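Siqueira Airfield Open Base Weekend: Your Questions

Posted in April by Nayeli Salinas

Lots of the same emails coming in so putting the answers in one place. Will update as we hear more from the base.

What is it exactly?

The air transport wing opens the north side of the field to the public. Cargo planes and helicopters parked up, crews standing next to them, some flying if the weather plays along. Run by the wing together with us, the Sistora Friends of Military Aviation.

Do I need a ticket?

Yes. Free, but you need one. Print it or have it on your phone. One ticket per person including kids, babies in arms don't count.

What ID do I bring?

Adults, goverment photo ID. Passport or driver's license. Visitors from abroad, passport only, no photocopies. Under 16s come in on the ID of the adult they're with. Gate guards have the final say and we can't overrule them, please don't call us from the line.

Which gate?

Otura Gate. Not the main gate. The main gate will turn you around and it's a long way back by road.

Is there parking?

620 spaces on the grass past Otura Gate. When it's full it's full. Shuttle bus from Kotow rail station every 20 minutes, last one back leaves at 5:30 p.m. Blue badge and wheelchair users, email first and we'll put you on the list for the hard standing.

What's on display?

Subject to operations, always. Planned right now: two medium transports, a tanker, the heavy lift helicopter with its sling load gear laid out, and a field ambulance. If the wing gets tasked, aircraft leave. Happened last year with the tanker, it was gone before lunch.

Can I go inside the aircraft?

The transports, yes, up the ramp and out the side door. Helicopter cabin yes, cockpit no. Tanker is walk-around only. Expect a line. Strollers stay at the bottom of the ramp.

Will there be flying?

Helicopter lift demo at 11 a.m. and again at 2:30 p.m. Airdrop of a training pallet in between if the wind is OK. No fast jets. We get asked every year, no fast jets.

How loud is it?

Loud. Bring ear protection for kids, we have foam plugs at the tent but they don't fit small ears well.

Can I take photos?

On the display side, yes. Not of the guard posts, the gate or anyone checking ID. No drones at all, they will be confiscated and you will be having a longer conversation than you want.

Can I bring a bag?

Small daypack, it gets searched. No coolers, no glass, no knives including multitools. Nowhere to store stuff at the gate so leave it in the car.

Dogs?

Assistance dogs only.

Is there food?

Three trucks and the mess hall coffee stand. Cash is safer, card reader drops out a lot that side of the field. Water taps next to the tent, bring a bottle.

Is the supply talk happening again?

Yes, by popular demand. Cleiton Barbosa, retired loadmaster, on how you get a field hospital into a dirt strip and what gets left behind. Hangar 3 classroom, 1 p.m., seats 200. First come. He goes over time, so don't book it right before the last bus.

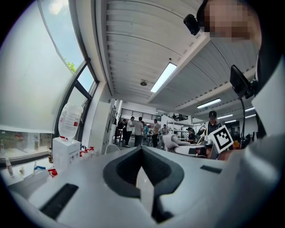
Close-up of a hand-held gripper.

Can I talk to someone about joining up?

Recruiting has a table near the coffee stand. Reserve and full time both. They can't do medical questions on the day, they'll give you a number to call.

What if it rains?

We go ahead. Flying might not. The grass parking gets soft, so wear boots and take the shuttle if you you can.

What if it's canceled?

Email to everybody with a ticket, plus a notice at the top of this page. A security change can shut us down the same morning, check before you set off.

I want to help out on the day.

Great, but names closed already. The base needs time for the checks. Write to us for next year.

Related
Sling loads: what the helicopter can and can't carry
Getting to Siqueira by rail
Last year's tanker and why it left
Newsletter back issues

Contact: use the form on the Sistora Friends members page | © Sistora Friends of Military Aviation | Back to top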